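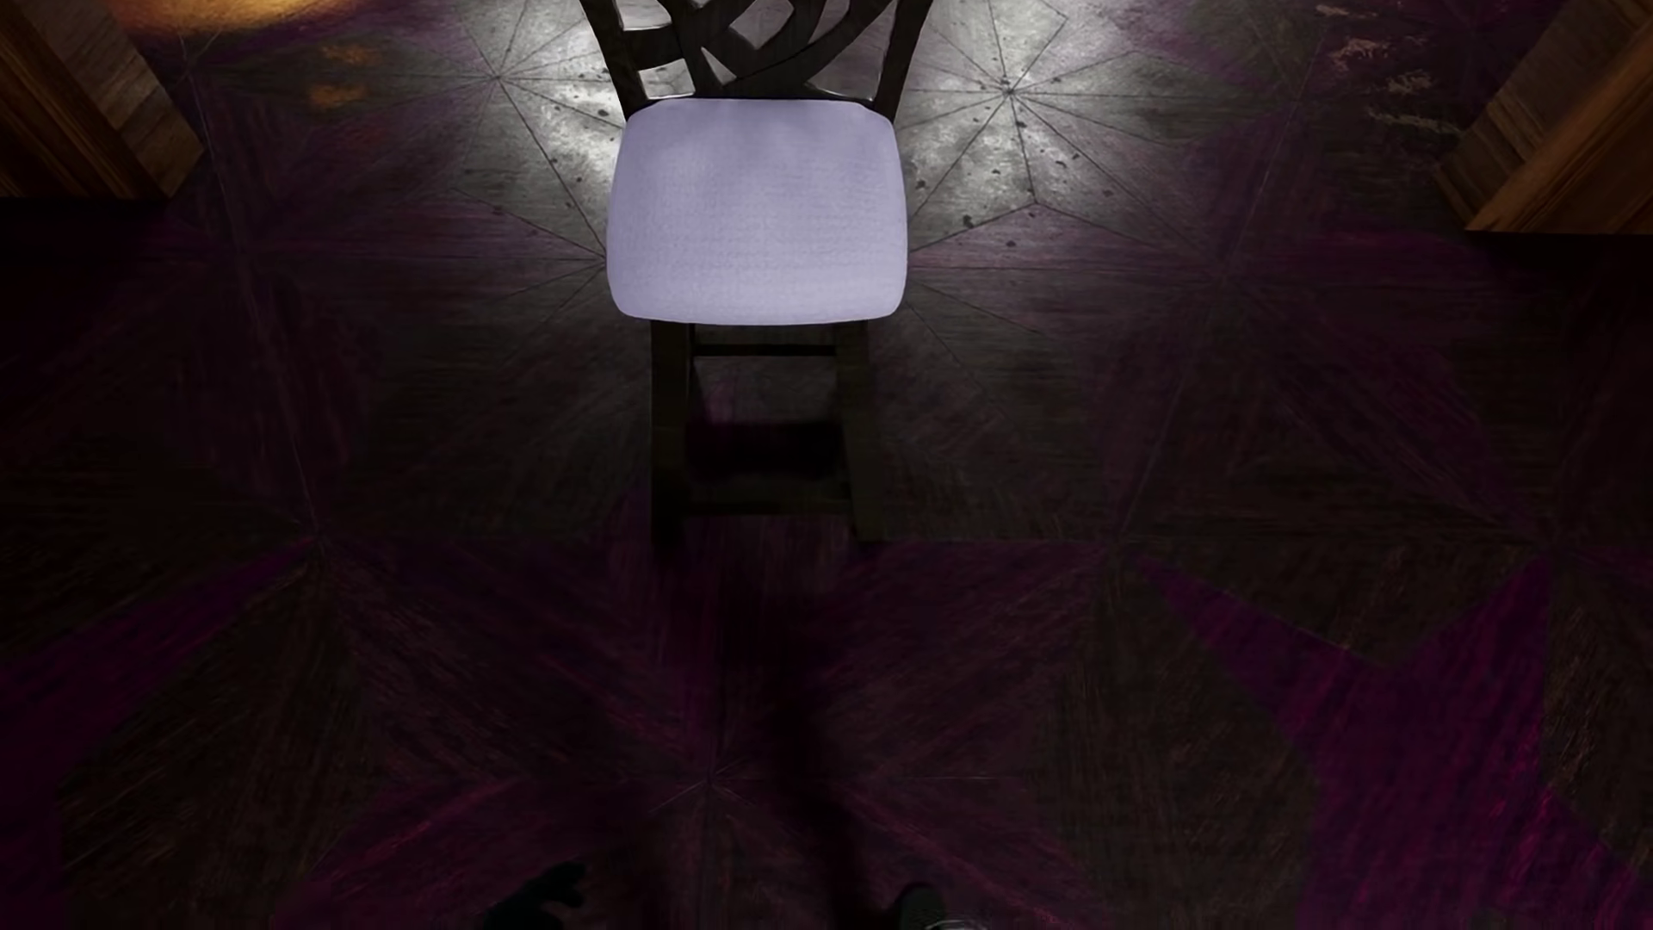

The tester I went to see has spent since April comparing two hands for the same humanoid, and she's got opinions – plenty of them. One comes from Hostis, the other from Tekent, and she's been running both in simulation before anyone buys the real hardware. "It's cheaper to crash a pretend one," she told me, and pulled up the chair room. It's just one dark chair with a pale lavender cushion on a dark wood floor, and the job is to get hold of the chair and shift it. I said the backrest looked like a nightmare, all those crossing slats. "I love the backrest!" she said. "There are gaps everywhere, so you find out fast which fingers can hook through and which ones jam."

The Hostis hand jams, apparently. She's logged 2324 tries across the two, and 127 of the Hostis ones ended with a finger stuck in the lattice. The Tekent is slimmer but slower to close, and she grumbled about its controller for a good ten minutes (I'll spare you most of it). "You send the close command and you could go put the kettle on."

I asked about the cameras, because the floor is awfully busy – big star shapes, purple wood, shiny patches of light near the chair. She laughed. The Pētersons depth camera model she started with kept reading glare as a hole in the floor, so she swapped to the Trurley one and redid 473 tries. "I was cranky about that for a week. But the numbers are a lot steadier now, and I trust them."

So which hand would she buy? She wouldn't say outright. She'd take the Hostis for lifting by the seat and the Tekent for anything with slats or handles, and she wants the Tekent people to fix the closing speed before she signs for a pair. Her next job is the same chair in a brighter room, with the grip force turned down on both hands.

Search this site Enter keywords Go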